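Wistell Bench

Wistell Bench is a simulation package for tabletop robot manipulation, sold by the software firm Wistell. It provides ready-made virtual work cells in which a robot arm can be programmed, tested and scored on household and light sorting tasks before any hardware is bought or put at risk. The package is used mainly in teaching labs and by small integrators.

Contents
Overview
History
Scenes and objects
Task library
Licensing and price
Reception
See also

Overview

The package consists of a physics engine, a scene editor and a library of objects and tasks. A user picks a scene, places an arm in it, and then drives the arm by script, by keyboard or with a trained control policy. Each run is stored as a log that can be replayed from any viewpoint. Logs hold joint positions, gripper state and the position of every loose object at each time step.

The physics engine is called Pleler and can also be licensed separately. It handles rigid bodies, hinges and sliding joints. Cloth and liquids are not supported, and the manual advises users who need them to look elsewhere. By default Pleler runs at 200 steps per simulated second. Slower settings are allowed, but thin objects may then pass through one another when squeezed.

History

Wistell began as a maker of fixtures for classroom robots. Its first software was a plain viewer that let students check a program for collisions before loading it onto an arm. The viewer could not model contact, so a gripper would pass straight through whatever it was meant to pick up. Pleler was written to fix this, and the two were later sold together under the Bench name.

The second major version brought in the scene editor and replaced the old menu of fixed layouts. It also changed the log format. Logs from the first version can be opened with a converter, though gripper force readings are lost in the process. A later update, released in November, moved the object library to a separate download – it had grown too large for the main installer.

Scenes and objects

A scene is made up of a room, a work surface, one arm and any number of fixed or loose items. Fixed items include furniture with working parts, such as drawers that slide. Loose items are stored in the object library, which listed 3,964 entries in the current version. Many of these are the same shape in different colors, a point that has drawn some criticism.

Arms may be mounted on the floor, on the table or overhead. The overhead mount leaves the tabletop clear and lets the arm reach down between items, but it makes low sideways moves harder to plan. The standard arm model has 6 joints and carries a parallel-jaw gripper. Other grippers can be imported if the maker supplies a model file.

Object positions can be set by hand or drawn at random within limits chosen by the user. Random placement is the usual choice when the logs will be used for training.

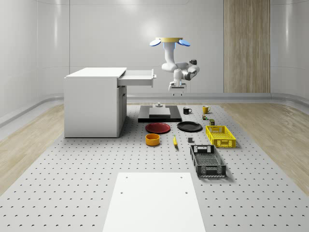

Task library

Tasks are written as short text files that name a starting layout, a goal and a time limit. The goal is a test on the final state of the scene: a mug must be standing on a given plate, for instance, or a drawer must be shut to within a set distance. Partial credit is available for tasks with several stages. Dropping an object ends the run only if the task file says so.

An add-on called Talebi supplies 200 further tasks centered on sorting and putting away. It is sold by Gamness, an outside developer, and needs the second version or later.

Licensing and price

Bench is licensed by seat, with a yearly fee and a lower rate for schools. Talebi is a one-time purchase. The trial version has the full editor but does not save logs.

Reception

Reviewers have generally praised the scene editor and the clear layout of the task files. Complaints have centered on friction – smooth objects tend to slip from the gripper more readily than they do on a real bench – and on the lack of soft materials. The replay tool is often named as the most useful part of the package for teaching.

See also

Robot simulation
Pick and place
Parallel-jaw gripper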